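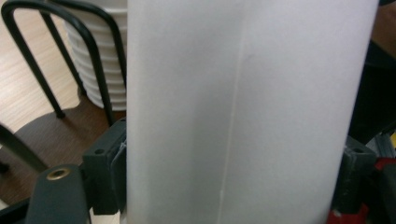

Redacción de Vatholm | Casa y taller | 24 jun 2002

Lámparas de papel y de plástico: limpieza, arreglos y guardado

Las pantallas cilíndricas claras acumulan polvo por la cara de arriba y por dentro, donde no se mira. Conviene repasarlas una vez al mes con la lámpara desenchufada y la bombilla fría. Si se deja pasar el invierno entero, el polvo se pega con la grasa del aire y luego ya no sale en seco.

Antes de empezar hay que saber de qué es la pantalla. El papel cruje un poco al apretarlo con el dedo y absorbe una gota de agua puesta en el borde inferior. El plástico la deja resbalar. La tela se reconoce al trasluz por la trama. Si quedan dudas, se trata como papel.

Polvo

Brocha de pintor de cerdas blandas, nueva, y siempre de arriba abajo. El plumero reparte el polvo y engancha los bordes levantados. En las pantallas de papel no se usa la aspiradora, salvo a la potencia mínima y con una media sujeta en la boca del tubo.

Manchas y roces

Los roces grises suelen ser de dedos. En papel, miga de pan del día anterior, sin corteza, o goma de borrar blanca. Se trabaja con toques cortos y se sopla la miga. La goma de color deja marca. Si la mancha es de grasa, polvos de talco durante una noche y brocha por la mañana. A veces hay que repetirlo.

En plástico, paño de algodón bien escurrido con agua tibia y una gota de jabón de platos. Después otro paño con agua sola y secar enseguida. Nada de alcohol ni de limpiacristales, que dejan velos en el acabado mate. El amoniaco tampoco.

Una mancha amarilla redonda a la altura de la bombilla es calor y no se quita. Se cambia la bombilla por una de menos vatios y se gira la pantalla hacia la pared.

Juntas despegadas

Casi todas las pantallas de hoja enrollada tienen una junta vertical, y por ahí empiezan a abrirse. Para papel va bien la cola blanca rebajada con un poco de agua, puesta con un pincel fino por debajo del solape. Se aprieta con una tira de papel encerado y dos reglas, una por dentro y otra por fuera, sujetas con pinzas de tender. Diez minutos no bastan. Se deja hasta el día siguiente.

Para plástico, cinta transparente de doble cara, estrecha. El pegamento instantáneo blanquea el borde y además lo vuelve quebradizo. Hemos probado la cinta Sustport de ferretería y aguanta bien, aunque en una pantalla de 43 cm de alto hubo que poner dos tramos porque el rollo pequeño no daba.

La junta se coloca después mirando a la pared, o al lado que menos se vea desde el sofá.

Armazones de alambre

El alambre pintado de negro se oxida primero en las soldaduras. Se pasa lija fina al agua, se limpia el polvillo con un trapo seco y se retoca con esmalte para metal. Dos manos delgadas cubren mejor que una gorda. La pintura tiene que estar del todo seca antes de volver a montar el papel. Si una varilla se ha doblado, se endereza con alicates forrados de cinta de carrocero.

Lo mismo sirve para revisteros, escurreplatos y estantes de varilla.

Cable y portalámparas

Si el cable está rígido o se ha oscurecido junto al portalámparas, se cambia entero. No se empalma con cinta. La pegatina del portalámparas indica los vatios máximos, y si se ha caído, no pasar de 25 en pantallas de papel.

Guardar

Las pantallas se guardan de pie, nunca tumbadas, con papel de seda arrugado dentro. El papel de periódico mancha. Una bolsa de plástico cerrada retiene humedad, así que mejor una sábana vieja por encima. En el altillo de Karkby guardamos las de verano en noviembre y hasta ahora no se ha combado ninguna. Las cajas de cartón Mac Giolla, modelo 505, tienen buena altura para las de mesa. Para las de pie hace falta cortar dos y encajarlas.

Escribir en la caja qué pie corresponde a cada pantalla. Los tornillos y la arandela, en un sobre pegado por dentro de la tapa.

Véase también: quitar cera de un mantel; pies de lámpara que cojean; repintar un radiador.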